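Harnine opens its second furniture showroom in October

Hi, I'm Marjan Tabrizi, and I've been selling chairs with my business partner Saeed Azimi long enough to have very strong feelings about them. So I'm thrilled to say that Harnine is opening a second showroom this October, in the old Ghaffari building on Gernard Street!

We'll have 131 pieces on the floor, and you can sit in every single one. Please do (shoes off for the daybeds, though). Saeed wanted to rope off the pale sofas and I said absolutely not, people need to flop.

The piece I keep going back to is the Plitora, our round armchair in brown velvet. It has a deep bucket seat and a back that wraps right around you, with channel stitching down the inside. I like it with light gray square cushions, one standing up against the back and a second one tucked in wherever your elbow wants it.

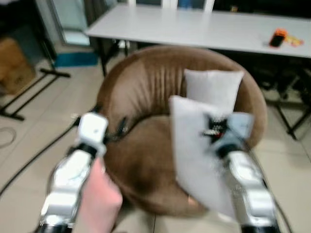 The Plitora will be $363 through the end of October, and we can deliver within 19 miles of the shop. If you're farther out, call and we'll work something out. Doors open at 10 in the morning, with coffee and date cookies for the first 30 people in.

Press visits are welcome the afternoon before we open. Just ask for me or Saeed at the front desk.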